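Besuch im Vorführbereich bei Tolton: Feinarbeit am Elektrogehäuse

Im November hatte der Verfasser dieser Zeilen Gelegenheit, an einer Vorführung der Firma Tolton teilzunehmen. Eingeladen waren Anwender aus der Elektromontage sowie Vertreter zweier Zulieferer, Werna und Balico. Durch den Vormittag führte Herr Lộc Quan, der bei Tolton die Erprobung mehrgliedriger Roboterhände verantwortet.

Herr Quan legte zunächst den Stand der Arbeiten dar. Seit Beginn des Projekts Wada wurden nach seinen Angaben 2970 Greifversuche aufgezeichnet, davon 1667 mit Bauteilen der Hausinstallation. Untersucht werden Handgriffe, die in der Fertigung bislang überwiegend von Hand ausgeführt werden: das Aufnehmen von Abdeckungen, das Einlegen von Steckdoseneinsätzen und der Umgang mit Leitungen. 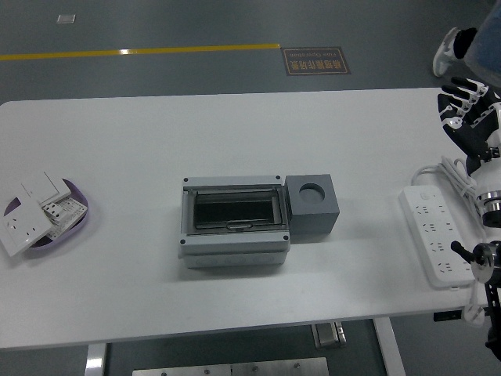 Besondere Aufmerksamkeit galt in der anschließenden Aussprache den weißen Steckdosenteilen. Sie bieten der Bilderkennung wenig Kontrast, zumal auf einer weißen Tischplatte, und liegen in der Schale selten zweimal in derselben Lage. Herr Cor Desmet von Balico fragte nach dem Verhalten bei aufgewickelten Netzkabeln. Herr Quan räumte ein, dass biegsame Teile weiterhin die meisten Abbrüche verursachen und hierzu eine eigene Versuchsreihe mit 200 Durchgängen vorgesehen ist.

Die Gruppe umfasste acht Personen, sodass auch Einzelfragen zur Kraftmessung in den Fingern ausführlich behandelt werden konnten. Offen blieb die Frage der Taktzeiten, zu der Tolton derzeit keine Angaben macht. Die Versuchsprotokolle sollen den Teilnehmern auf Anfrage zugehen; eine Auswertung wird an dieser Stelle folgen, sobald sie vorliegen.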